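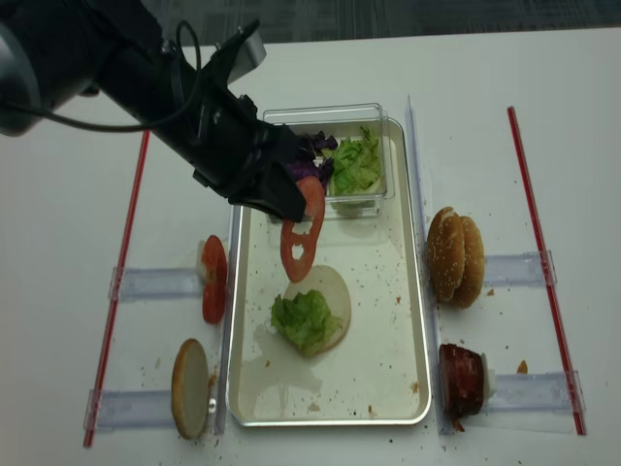 Fig. 5.1 A tomato slice on its way to the bun.

Chapter 5: Gathering Examples

I love this part of the job! Before our burger builder can learn anything, I have to show it what a good try looks like, over and over. At Okon we recorded 528 tries (my shoulders remember most of them).
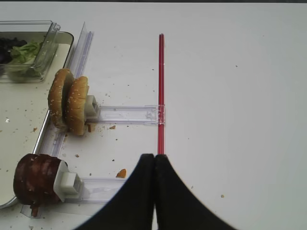
Fig. 5.2 Buns and patty, from the wrist.

Keep the odd ones too, like a slice that lands crooked.

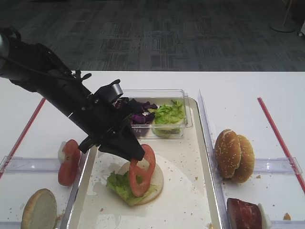
Tamsin Whitcombe would rather you labelled those as you go, while you still remember what your hand was doing.

I do mine every 55 tries.

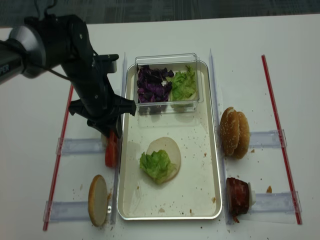 Do all the examples have to come from one person? Two people is better, as we each move differently.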